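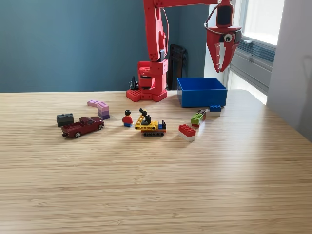

Home | Notebook | Arms | Grippers | Parts Store | Log in

Bench notebook, November
Pointed jaws compared with flat jaws on the Galang arm
Entry by Inês Bastos. Bench work shared with Duarte Sampaio.

Purpose. The group must decide which jaw set will remain on the red Galang arm for the spring work. The pointed, ridged jaws have been fitted for most of the month. The flat jaws with rubber pads were printed to the drawing Martim Azevedo left in the parts store. Both sets use the same wrist housing and the same servo, and no change was made to the arm between the two sets of trials.

Setup, 9:40 a.m. Arm at the back edge of the table, blue bin beside it on the right. Work items are the usual toys and bricks, placed across the middle of the table and left in no fixed order. Controller is the Fetska board, firmware unchanged from the previous entry. Speed limit set to the lower of the two stored profiles. Blinds left as found.

A trial consists of one approach, one close, one lift and one release into the bin. A pick counts as good if the item reaches the bin without a second close. Items that fall outside the bin are recorded as drops, even where the grasp itself was sound. Duarte objected to this last rule and his objection is noted. Under the older rule the flat jaws would gain a little and the ranking would be the same.

Results, pointed jaws. 1,456 trials are now in the log for this set, including those carried over from the earlier entries. Brick stacks are picked well when the jaws close across the short side. The ridges hold on the edges of the studs, and a stack of two comes up together in most cases. Taller stacks tend to separate at the lowest joint, leaving the bottom brick on the table. The minifigure is reliable if taken at the torso; taken at the head, it turns in the jaws and is usually dropped on the way across.

The maroon pickup is the weak item. The body is glossy and the tips slide up the sides toward the windows. Approaching over the cargo bed and closing on its walls is better, but this needs the truck at a favorable angle, and the planner does not look for one. The yellow crane is picked by its boom more often than intended. Duarte stopped two runs for this reason, as the boom was bending under the weight of the tracks.

Results, flat jaws. The pickup is much improved and the minifigure is about the same. Single bricks lying close together are worse: the pads are too wide to go between neighbors, and the first close pushes the second brick away. The long pink plate could not be picked from the tabletop at all with this set. With the pointed jaws it can be lifted from one end, although slowly.

Pad wear. The left pad began to lift at its lower corner after 47 closes on the crane. It was glued again at 2:15 p.m. and the run continued. Olga Frade has asked that the glue be recorded by name in future; it was the Sullen two-part, from the tube already open.

Controller. The current reading on close remains noisy. With a threshold of 1,000 counts the board reports a grasp on the crane before the jaws have touched anything firm. Raising the threshold removes these reports but also delays the stop on soft items. Eduardo Abreu has proposed averaging over a longer window, and his branch will be loaded before the next session. The value 3,758, seen once at the end of a close, is treated as a read error and has been left out of the tables.

Cable. The loop running down beside the upper arm should be checked at full reach to the left. Duarte believes it pulls on the wrist in the last part of the turn. I could not feel any resistance by hand with the power off, and it has not been measured.

Recommendation – keep the pointed jaws for mixed brick work and fit the flat set only when vehicles are the main items. A narrower pad has been drawn and is waiting for printer time. If it fits between neighboring bricks, the comparison will be repeated with the same trial rule.

Open items
Load the averaging branch (Eduardo).
Print the narrow pads, two pairs (Martim).
Check cable slack at full left reach (Duarte).
Ask Moma whether the spare servo has shipped. The order has been with them since before the last entry.

Correction to the previous entry: the release height was given there in inches and labeled as centimeters. The table has been fixed and the old page kept.

2 comments | 5 shares

Contact the bench | Copyright Galang Workshop Group | Back to top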